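A visit to the Fagerlund extrusion works in Rodlow

Our adult education group went to the Fagerlund aluminum works in October.
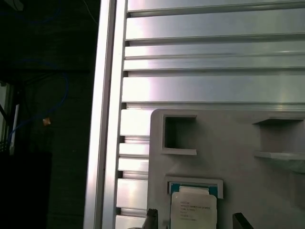 We met at the gatehouse in Rodlow at 9:30 in the morning. The drive from Stirnberg took longer than planned due to the bridge work at Fulstead, and two cars came in late. The company held the safety talk for them. Everyone got a hard hat, glasses, earplugs and a pair of steel covers that strap over your own shoes. Mine were a size too large and I walked like a duck all morning.

Our guide was Randi Isaksson, who has worked at the plant for 27 years and started on the packing line. She took us first to the billet yard, which is outdoors under a roof. Billets are the long round logs of aluminum that everything begins with. Part of what Fagerlund uses is scrap from its own saws, which goes away to be remelted and comes back as new logs. Cauã Caldeira asked what happens to painted scrap. It is kept apart and sold to a different smelter at a lower price.

Inside, the billets go through a gas furnace before they reach the press. They are soft at that point but still solid, and they don't glow the way steel does. Randi warned us about this several times. A piece of aluminum at full heat looks the same as one you could pick up.

The plant has 6 presses and we were allowed near two of them. A ram pushes the hot billet against a steel die, and the profile comes out the other side in one long ribbon onto a table of rollers. A puller grips the end and walks it down the hall. I had expected it to be louder. Most of the noise comes from the fans that cool the metal and from the saw at the far end.

After that the lengths are stretched. Two clamps take hold of the ends and pull until the profile is straight. The ends are marked by the clamps and get cut off. Then the metal goes into an aging oven, where it sits for hours and gets harder. Hinata Shimada, who teaches shop at our center, wanted to know why you couldn't skip this step for something like a picture rail. Randi said you could, but customers would bend it while hanging it.

The die shop was the part I liked best. Each profile needs its own die, and they are kept on steel shelves with a number painted on the rim. Hollow shapes need a die in two parts, with a core held up by small bridges. The metal splits around the bridges and welds itself back together before it leaves. Åsmund Wallin runs the shop. He corrects the dies by hand with a file when a profile comes out thicker on one side than the other, and he let us try the file on an old one. It is slow work. He said a new corrector needs years before he would leave them alone with a complicated shape.

We did not see the anodizing line - it was shut down for tank cleaning. There was a board of finished samples in the hallway instead, from clear to black, and a good deal of talk about which bronze would suit Tuva Kvam's porch.

Lunch was in the plant canteen, fish soup and bread, and it was included in the fee. Coffee was extra.

A few notes for anyone planning to go. Groups are limited to 12, and you need to write to the office well ahead. There are stairs up to the walkway over the presses, with no elevator. Long pants are required and synthetic jackets have to stay in the coat room. Photos are fine in most places but not in the die shop. Parking is across the road from the gatehouse - the spaces along the fence are for trucks.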